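3.2 Small personal items and the bedside drawer

Small personal care items made up the largest group in the inventory. Of the 2,016 object entries collected in the Listden homes, more belonged to this group than to clothing, books or kitchenware. Most of them were things used once a day or less: tweezers, nail files, hair clips, eyelash curlers, travel mirrors. Participants rarely named a fixed place for them. When asked where the item was kept, they tended to name a piece of furniture ("the drawer," "by the bed") and then had to search inside it.

We follow Koppel's earlier distinction between assigned storage and settled storage. Assigned storage is a place the owner has chosen and can name. Settled storage is the place where an item ends up because it was put down there several times in a row. In bedrooms that also serve as a dressing area, the two are hard to separate. A drawer may have been bought for papers and still be the first place its owner looks for a hairbrush.

The drawers we coded as mixed held items from at least three categories, with no divider, tray or box between them. Paper was the most common companion to personal care items. Magazines, leaflets, receipts and packaging take up the full width of a shallow drawer, and small items then lie on top of the paper or slide down beside it. Figure 6 is taken from a bedroom in the Wivska group. An eyelash curler is held over an open white drawer that holds a wooden brush, a flat pink pouch, a crumpled paper packet, and magazines and other printed papers.

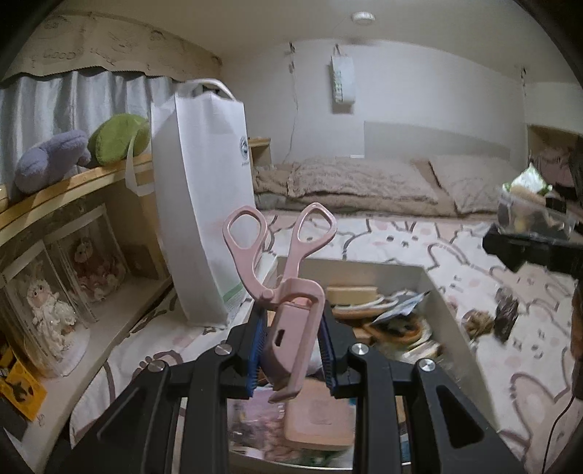
Figure 6. Eyelash curler above a mixed drawer in a bedroom, with display shelf, shopping bag and bed.

Participants with mixed drawers did not, as a rule, describe their rooms as untidy. They pointed to other parts of the room that were kept in order, and these were usually the parts on view. Plush toys and dolls were set out on shelves or in clear cases, beds had a throw or blanket on top, and the drawer was left to take what remained. We coded each room separately for display surfaces and closed storage for this reason. A single score for the whole room would have hidden the difference.

Bags were a second form of settled storage. Paper shopping bags stood on the floor or next to furniture in many of the rooms, and participants gave different accounts of them. In some cases the bag held a recent purchase that had not been unpacked. In others it had become a container for items with no other place, and its owner could list only part of the contents. Bags were entered in the inventory as containers only when the participant confirmed that something was kept in them. Bags with no such confirmation were entered as objects.

The retrieval task was run in the same visit as the inventory. Each participant was asked to fetch 10 items from a list drawn up with them in advance, and the time from request to handling was recorded. Items kept in mixed drawers took longer to retrieve than items kept in divided drawers, and the gap was widest for flat or narrow things. Brushes were found quickly in both kinds of drawer. Curlers, tweezers and loose clips were not, and in several visits the participant lifted out a layer of paper before finding them.

Color had less effect than we expected. Brightly colored items were found sooner when they lay on top, but the advantage disappeared once they were under paper or next to a pouch of similar color. Ilze Koppel, who coded the retrieval sessions, noted that participants often felt for an item with one hand and did not look into the drawer until this failed. We did not record hand and eye use separately and cannot say how general this was.

A follow-up visit was made in September. Participants in the divider condition had been given a Durkell insert with six compartments and no instructions for its use. Most had kept it in the drawer. The magazines and papers had usually been moved to the floor or to a shelf, which cleared the drawer but added to the amount of material on open surfaces. Two participants had taken the insert out again to make room for paper and were using it on a desk.

These results apply to bedrooms in small apartments and should not be extended to bathrooms, where personal care items are kept nearer to water and to a mirror, and where paper is seldom stored. Section 3.3 reports the same measures for hallway furniture.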